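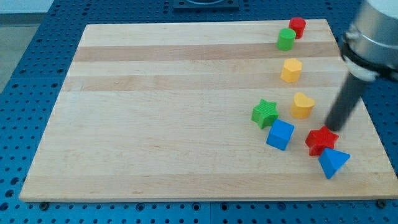
CHAPTER 6
Planning Contact: Software for Pushing Objects on a Surface

Chapter Objectives

After completing this chapter, the student should be able to:

Distinguish the state of a pushing task from the raw output of the perception system.
Write a goal test for an instruction given in ordinary language.
Explain why a planner for pushing must be run again at short intervals.
Identify the parts of a control program that should be kept separate for testing.

6.1 Introduction

The earlier chapters of this book treated contact as something a motion planner should avoid. A path was accepted if the arm reached its target without touching anything along the way, and rejected otherwise. In this chapter contact becomes the means by which the work is done. The tool is a single rod, the objects are small blocks in several colors and shapes, and the arm has no way to lift them. Every change in the arrangement must come from a push.

Pushing is an old subject in mechanics, and the reader who has taken a first course in statics will already know the main facts. A block pushed through its center of friction tends to slide without turning. A block pushed to one side of that point turns as it slides. The software engineer must accept a further fact: the exact pressure between the block and the surface is seldom known. Two blocks of the same shape, pushed in the same way, may come to rest at different angles. A program that depends on an exact prediction will fail in ordinary use.

6.2 The Working Example

The exercises in this chapter refer to a program named Jinlow, written for the teaching laboratory at Grestley and maintained by Yiran Li. The version described is that of January 29, 2019. Later versions changed the format of the log files but left the structure discussed here in place.

Jinlow accepts short instructions such as "move the red star away from the blue triangle" or "push the green star toward the blue cube." The first of these is harder than it looks. When two blocks lie nearly in contact, as a red star and a blue triangular prism do in the chapter photograph, a push on one may move both. The planner must choose a side of the star from which the rod can press without driving the star into its neighbor, and it must find a path for the rod to reach that side.

Color alone does not identify a block. The set contains a red cylinder as well as a red star, and a yellow hexagonal prism as well as a yellow heart. Jinlow therefore stores color and shape as separate fields and reports an error when an instruction matches more than one block. Students are asked to keep this behavior in their own programs. A guess made silently at this stage is very hard to trace later.

6.3 Structure of the Program

The program is divided into 4 modules.

Perception. This module receives a camera image and returns a list of blocks, each with a color, a shape, a position on the board, and an angle. It also returns a confidence value. When the rod hides part of a block, the confidence value falls and the last good position is kept for a limited time.

Goal test. This module receives the list and the instruction, and returns true or false. It has no knowledge of the arm.

Planner. This module proposes a push, stated as a starting point, a direction, and a length. Candidate pushes are scored by a simple sliding model, and those that would carry a block past the edge of the board are removed.

Controller. This module moves the rod at a fixed height above the board and stops when the push is complete or when the planner withdraws it.

The planner is called again after each short push, using a fresh list of blocks. Errors in the sliding model are thus corrected before they grow. The method is treated in full in Section 6.4, together with the scoring rule proposed by Jabłońska and the modified form used in the Usach exercises.

Review Questions for Sections 6.1 to 6.3

1. State one reason why the goal test should have no knowledge of the arm.

2. A hexagonal prism standing on its end is pushed near its base and then near its top. Describe how the results may differ, and name the module that should take account of the difference.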